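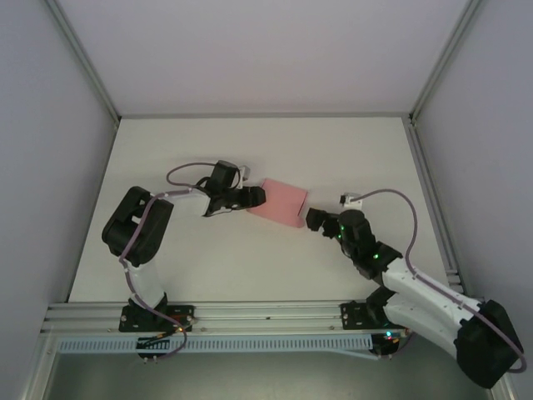
Babita Malhotra

Section 3: Getting the two-arm cell ready for work

Welcome to the good bit! By now the enclosure is up and the Tusley arms are on their rail. This section covers cables, wrist cameras, finger pads and the first gentle test with a cloth and a box. Give yourself a free morning and enjoy it.

3.1 Power and cables

1. Switch off at the wall and wait for all the board lights to go out.
2. Check the bolts on each base. Snug them up by hand, working across the corners.
3. Follow the camera cable from the wrist back along the arm to the base. It needs a loose loop at the wrist end, or it will tug every time the gripper turns.
4. Tuck any spare length into the slotted duct under the rail.
5. Switch on. Small lights should come up near both bases.

Note: The colours on the left and right boards don't match. Lihua Feng and I lost an entire evening to this in March before Wanting Dai told us they are set up differently – both arms were fine.

CAUTION: Keep hands outside the enclosure from step 5 onwards. An arm may drop a little when its motors first take the load.

3.2 Wrist cameras

6. Open the Wesora viewer and bring up both wrist pictures together.
7. Tilt each camera until both finger pads show at the lower edge. You want a pad on either side and plenty of tabletop beyond.
8. Lock the clip, then nudge the camera with one finger. If the picture shifts, lock it again. 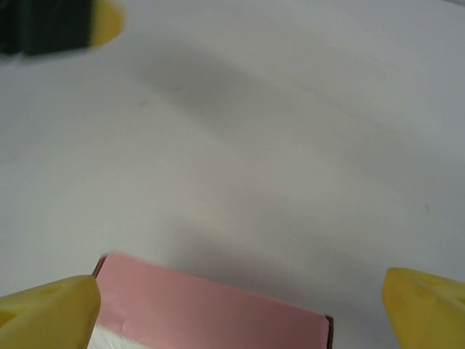

With a box between the pads like this, you can judge the gap on each side before you close. Move in slowly at first. It's lovely when the line-up comes right, and you'll soon be doing it by eye.

3.3 Cloth test

9. Lay the pink cloth flat between the grippers.
10. Bring the left gripper to its edge and stop. Bring the right one in and hold it just clear of the other side.
11. Close the left, then the right, and lift both together at the slowest speed.

If the cloth slips, wipe the pads with a dry rag and try again. If it still slips, raise the grip setting one step at a time. Ours sits at 184, but yours may want less.

CAUTION: Don't test a high grip setting on a cardboard box. The lid will crease long before the arm complains.

3.4 Looking after it

Wipe the tabletop at the end of each day, as specks show up on the wrist cameras and get in the way when you're checking a picture. Look over the pads weekly and swap them in pairs. Spares are part 227 on the Gorkero list.

Shuzhen Cheng keeps the settings sheet, so send her your numbers once the cloth test runs cleanly. Section 4 starts with saving your home position.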